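Looking After a Home Workout Corner
by Shanti Lodhi

When we cleared out the back half of our garage for exercising, I spent weeks choosing what to put in it and hardly a minute thinking about how to keep it clean. So these are the habits I've settled into since then, and I hope some of them save you a little grumbling!

Start with the floor. Rubber holds on to dust like nothing else in the house, and a dry broom mostly pushes it from one side to the other. I vacuum first with the brush head, then go over it with a damp mop and a small squirt of dish soap in the bucket. Wring the mop out well (really well, twice if your wrists can stand it). I skip anything oily or pine-scented, which left our old mats slick for days. The whole job takes me 15 minutes, and I like to do it early in the morning with the door up so the air can get at it.

If you've put tape or paint down to mark out your spots, go gently over the edges. A soft cloth is kinder than a scrub brush there.

Now for the weights. Chalk and hand lotion build up on the handles, and you feel it before you see it. I keep 2 old dish towels on a hook, one damp and one dry, and wipe each handle when I'm done for the day. For shiny metal, the dry towel matters most, because water spots show terribly.

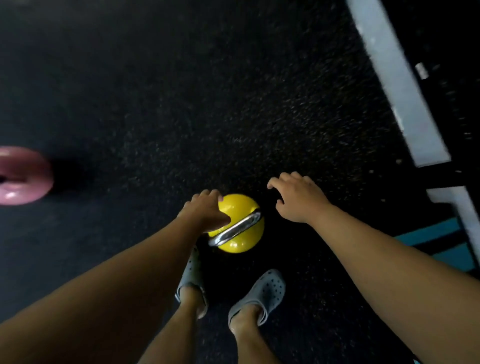

The round part of a kettlebell needs much less fussing. A wipe with the damp towel now and then keeps a bright color looking cheerful, and while you're down there, run your fingers around the place where the handle meets the body, where grime likes to settle. An old toothbrush gets into that bend nicely.

When it's time to move the heavy things so you can mop, clear your path first, get close, bend your knees and use both hands. I know, I know, it's only a few feet! My back still remembers the spring I didn't bother.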